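Do we really need two arms for the club challenge?
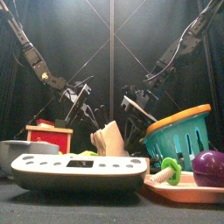

Our robotics club has 9 weeks and one toy kitchen task. The others swear by two arms. I think it's twice the wiring for the same pick. Am I wrong?
Noreen Baloch

Wenjie Xiong
Depends on the rules. If something has to be held while the other hand pulls, one arm is going to struggle. Run 60 tries each way and compare.

Aldo Bianchini
One arm. Ours at Brovatville had two and they kept bumping.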